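Windshield mount vs. cup holder mount for a daily driver?
Interior & Accessories > General 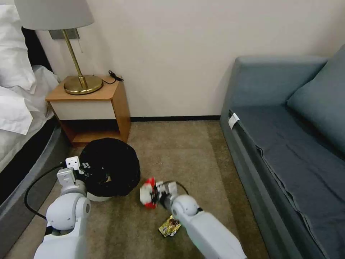 Posted by dustybench, Jul 13, 2021

I'm looking for a phone mount for an older sedan and I'm stuck between two kinds. I drive 304 miles a week, mostly highway, and I use the phone for maps and for music. The car has no screen of its own.

The vent mount I had broke the vent. One of the slats snapped and now it points at the floor all the time, so I'm not going back to that style.

What I've narrowed it down to:

Zostasetti suction mount, the long arm version. Goes on the windshield or the dash.

Bachmann cup holder mount with the gooseneck. Takes up one of my two front cup holders.

I don't care much about looks. I want something that stays put and doesn't block my view. I also have a tree air freshener and a parking tag hanging off the mirror, so there's already some stuff up there.

What are people using?

rearwiper88

Check your state law before you put anything on the windshield. Some states don't allow it at all, some allow it in a lower corner, and some don't care. Same goes for what you have on the mirror. I was pulled over in December for a parking tag hanging from the mirror. The officer let me go with a warning, but he did say that was the reason for the stop. I take mine down now when I'm driving and keep it in the door pocket.

As for the mount, I have the Zostasetti. It has held for two summers. Clean the glass with rubbing alcohol first, let it dry, then press hard for a while before you flip the lever.

kilowatt_jim

Cup holder mount. I had suction mounts for years and every one of them fell off sooner or later, usually on the hottest day of the year and usually into the passenger footwell while I was trying to read the next turn.

The Bachmann is heavy at the base and it doesn't move. You do have to look down a bit to see it. I got used to it in a week.

rearwiper88

Looking down is the problem with it. At highway speed I don't want my eyes by the shifter. With the suction one low on the dash I barely move my head.

kilowatt_jim

The gooseneck brings it up. Mine sits level with the radio. That's the same height as the built-in screen in my wife's car, and they sell those from the factory.

rearwiper88

Level with the radio in your car. In mine the cup holders are behind the shifter and the neck would have to be two feet long. It depends on the car, so the OP should say what the car is.

dustybench

Cup holders are in front of the shifter, under the climate controls. So the neck wouldn't have to reach far.

I didn't know about the mirror thing. I looked up my state and it says nothing may "materially obstruct" the view. I have no idea if a cardboard tree counts.

oldmatsnewmats

It counts if the officer wants it to count. That's how those laws get used. I'm not saying you'll get stopped, only that it gives them a reason if they already feel like stopping you.

Put the air freshener under the seat. It works just as well there and you won't get the smell straight in the face when the sun hits it. I use the Narari tins, the ones with the slotted lid. One lasts me 6 weeks with the lid half open. Don't open it all the way the first day or you'll have a headache by the time you get to work.

paulding_coupe

I don't agree about the tins. I had one tip over under the seat and the gel got into the carpet. It took 3 rounds with an extractor to get it out and there's still a shiny patch by the seat rail. The cardboard ones don't leak.

You can hang one from the coat hook in the back. Nothing in front of you and it still gets the air from the rear vents, if you have rear vents.

oldmatsnewmats

Was it the old tin or the new one? The old one had the liquid gel. The new one is a solid block. I've had mine upside down and nothing came out.

paulding_coupe

Couldn't tell you. It was a blue lid. This was a few years ago.

oldmatsnewmats

Blue lid was the old one, I'm pretty sure. The new ones are gray.

tread_depth

Back to mounts. There is a third choice, which is a mount that bolts to a bracket behind the dash trim. Holtwood makes them for specific cars. You pull one trim piece, slide the bracket into the gap, and snap the trim back. No suction, no cup holder, no glue. It costs more, and you need to buy the holder part separately, which they don't make very clear on the package.

I've had the same bracket for almost 6 years and have changed the holder on it twice when I got bigger phones.

The downside is that it only fits that car. When you sell the car the bracket is no use to you. Also on some models the trim has small plastic clips that break when they get cold, so do it in warm weather or run the heater first.

kilowatt_jim

I looked at the Holtwood. For what they want with the holder included I could buy 3 of the Bachmann. I can't see spending that on an older car.

tread_depth

That's fair. I bought mine when the car was new and planned to keep it. If you're going to drive the car another year or so, get the cup holder one.

dustybench

I plan to keep it until it dies. It has been a good car. But I checked and Holtwood doesn't list a bracket for my year. They have one for the body style after mine.

Does anybody know if the base on the Bachmann adjusts? My cup holders are an odd size. A regular fast food cup fits but a large one won't go all the way in.

kilowatt_jim

It adjusts. There's a ring on the base that you turn and three tabs push out against the sides. It comes with rubber sleeves too, for wide holders. You shouldn't need the sleeves from what you describe. Measure across the bottom of the holder as well as the top. Some of them taper a lot and the base won't sit flat.

lowbeam_linda

I returned the Bachmann. With a bigger phone in a thick case the neck shook on rough roads so much that I couldn't read the street names. Smooth highway was fine. The dirt road to my house was not.

If you do get it, bend the neck into a short S shape and don't stand it up straight. That helped some. It also wants to rest against the dash if you can get it to touch.

kilowatt_jim

I will give you the shaking. I have a small phone and no case, so I don't see much of it. I drove a friend's big phone around in it once and it did bounce.

rearwiper88

And there's the case for the suction mount. Short arm, though. The OP asked about the long arm version and I wouldn't get that. The long arm is for trucks with a deep dash. In a sedan it just gives the phone more room to bounce. Get the short one and stick it on the dash, close to you, below the line of the hood.

If your dash has a rough grain, use the stick-on disk that comes in the box. Suction won't hold on grain. The disk is permanent, more or less, so put it where you want it the first time. Hold it in place and sit in the seat and look before you peel it. Also make sure it isn't over an airbag. The passenger airbag on a lot of cars is in the top of the dash and there's a faint seam around it.

paulding_coupe

You can get the disk off with a hair dryer and dental floss. Warm it up, saw the floss behind it, then roll the leftover glue off with your thumb. Don't use a razor blade on a dash. I have seen what that looks like.

dustybench

Thanks, all. My phone is a big one and I keep it in a case, so the shaking would bother me. I'm leaning toward the short arm Zostasetti on the dash now. I also want to keep both cup holders if I can, with my wife riding along on weekends.

The tag and the tree are both down off the mirror. I put the tree on the coat hook. I can already tell it's less strong.

lowbeam_linda

Good choice on the coat hook. If you run the charging cable to the phone, get one with a right angle plug. The straight ones stick out of the bottom and get in the way of the holder's feet.

kilowatt_jim

Let us know when it falls off.

rearwiper88

It won't fall off if he cleans the dash first. No shiny protectant spray on that spot, before or after. That stuff is why most people's mounts let go.

dustybench

I used that spray last month on the whole dash. What takes it off?

rearwiper88

Dish soap and warm water, a few passes, then the alcohol on a rag. Test the alcohol somewhere hidden first. Wait overnight before you put any weight on the disk.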